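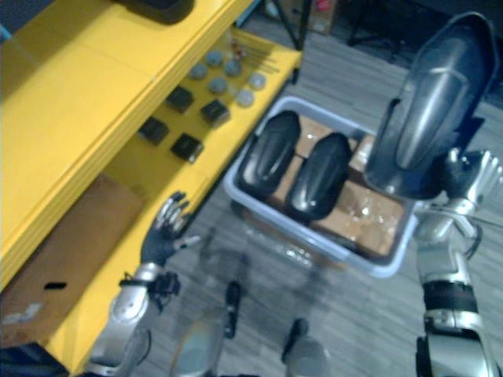
Every August somebody tries to sell me a new way of storing small things. This year it was Grirura, the workshop shelving people, whose line is that if you can see a part you will never lose it. I have lost plenty of things I could see, so I went along with low hopes.

The shelving is yellow. Very yellow. Grirura says the colour makes dark parts stand out, and I'll grant that it does. It also costs 30 pounds more per unit than the same thing in grey from Dukon, and a tin of paint costs 3.

The idea is simple enough: large pieces on the top, fiddly ones on the level below, boxes and bins near the floor.
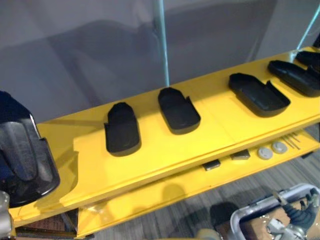 Black pieces spaced out along the top shelf, with smaller parts one level down.

My complaint is the space. Laid out like this, a shelf holds a fraction of what a decent drawer would. The Ngau drawer cabinet in my own shed swallows more than 500 bits and pieces. Finding one again takes me a while, admittedly, but I do have a shed left over to stand in.

Soft things are harder still. Fabric covers don't sit neatly beside hard ones, and the brochure skips the matter. Felto, which makes lidded bins at 25 pounds each, would like you to buy one for them. A cardboard box has always done me fine.

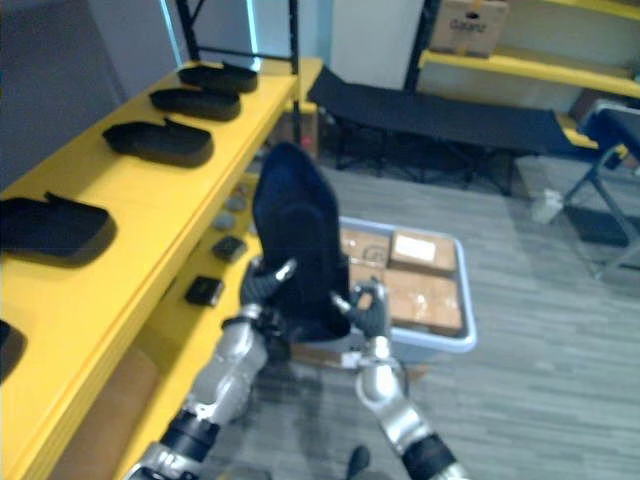 A navy fabric piece held up beside the shelving, with boxes in the bin behind.

I'd take the shelves in grey, at the grey price.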